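Folding, sorting, putting away — the July turn-out at Miranda

Gallery page, finally. Miranda is the upstairs flat at Kudodgate, two bedrooms, one airing cupboard, far too much linen. Every July the whole lot comes out, gets looked at, and goes back in or goes out the door. Captions are short, written between loads. Spellings as they come.

The airing cupboard, before
Top shelf was blankets. Under that, sheets for beds we no longer own. Three years of shoving things in and shutting the door quick. Started at half six in the morning with a mug of tea and a bin bag. Tea went cold on the landing windowsill.

Everything on the landing
Piles by size first, then by what they're made of. Singles, doubles, the one king that doesn't fit anything. The king stays, it makes a good dust sheet.

Pillowcases
No two alike by the end of it. Kept the pairs, kept the odd ones with a decent hem, rest went for dusters. The ones with buttons are a nuisance to iron but they do hold the pillow in. Zips are worse, they catch on everything in the wash.

Thread counts, for those who asked last year
The plain white doubles are 200, the good ones off the Harnimitz market are 300. The 200s dry faster. The 300s feel nicer for a week and then I can't tell. Wouldn't pay extra again, but the market stall was doing them cheap and I was there with a bag.

Stains
Tea, mostly. One of rust from the old radiator. Drimar soap bar, rubbed in dry, then cold water, then left overnight in the bath. Tea came out. Rust didnt.

The line
Out by eight, in by noon. Kudodgate wind does most of the work if you peg sheets by the hem and let the open side hang down. Short of pegs again. Doubled up the pillowcases, corner of one over corner of the next, one peg between them.

The Harnimitz blanket
Wool, heavy, smells of cedar and faintly of dog. Hand washed in the bath and rolled in towels, then laid over two airers pushed together. Do not hang it. Hung it the first year and it grew a foot longer on one side. Still hasn't recovered, we just tuck that side under.

Black on plaid
The big bed, red and pink and cream checks all over, and a black piece of fabric, maybe clothing, lying on top. Dark things stand out a mile on that sheet, which makes it a good place to sort. 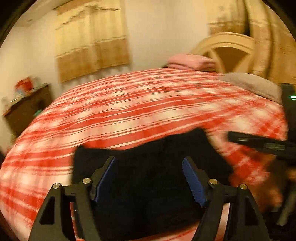

Do I need to iron sheets before they go in the cupboard?
Only if you want them to look ironed. Fold them as soon as they come off the line, smooth each fold with your hand and put something heavy on the pile overnight, and most of the creases will drop out.

Back to the pages proper. Clothes got sorted the same day as linen, as always happens — you open one cupboard and the next one looks at you.

Darks
Separate pile, inside out, cool wash. Two goes with the sticky roller before anything black goes back on a hanger. Towels never, ever in with them. Learned that with a new bath sheet and a good pair of trousers, fluff in the seams till Christmas.

Folding tops
Face down, sleeves in, sides to the middle, then up from the hem in thirds. Stand them on edge in the drawer so you can see all of them at once. Takes the same time as folding flat. Doesn't work with anything silky, those just slump, so hang them.

Jumpers
Never on hangers. Folded once over, arms tucked behind, heavy ones at the bottom. Cedar blocks sanded with a bit of old sandpaper and they smelt like new. Lavendar bags finally thrown out, they'd gone to dust and smelt of cupboard.

The fitted sheet
Yes, I know. Hands in two corners, right sides facing. Flip one corner over the other so they nest. Do the same with the far pair. Lay it on the bed, square up the edges, fold in thirds and then thirds again. Will never look like a flat sheet. Mine comes out as a sort of cushion and it goes at the back.

Duvet covers
Turn inside out, reach in, grab the far corners, grab the duvet through the cloth, shake. Needs a bit of room round the bed so move the chair first. For storing, each set goes inside one of its own pillowcases. Best thing we changed. One bundle, one bed, no hunting about at ten at night with guests standing there holding their bags.

Labels
Brown luggage tags, string, soft pencil. S, D, K. Tied to the shelf edge and not to the linen, they fell off the linen last time and got hoovered.

Softener
A 660 ml bottle of Drimar in the blue cap, half left over from last summer and now the rest of it gone too. Not on towels. Towels go stiff on the line anyway, two minutes of shaking sorts that, or just use them stiff. Some of us like them stiff.

The mending basket
One popped seam on a valance. Four buttons looking for a home. A hem let down on one curtain and not the other, been like that since we painted. Done: the seam. Not done: everthing else. Curtain hem next, when the evenings draw in and there's something on the radio.

Out the door
Two bags to the charity shop in Harnimitz, one bag of rags for the garage, thin towels to the kennels up the hill, who'll take anything clean. Ring the kennels first as they do get full up. They don't want duvets, or anything with feathers.

The cupboard, after
Sheets middle shelf, folded edge to the front. Blankets at the bottom where the lifting's easier. Top shelf only the spare pillows, nothing that hurts if it lands on you. A gap on the left for the pipes, please leave the gap, the warm air has to get round. Whoever put the ironing board in there, it now lives behind the bedroom door.

Beds made up
Both rooms done by teatime. Plain white in the small room. Windows open till dark, sash propped with the usual bit of broom handle.

Still to photograph: the kitchen drawers, and the tea towel situation. Will add to the bottom of this page when done, probably before the end of the month. If a page won't load try it again later, the connection at Kudodgate is what it is.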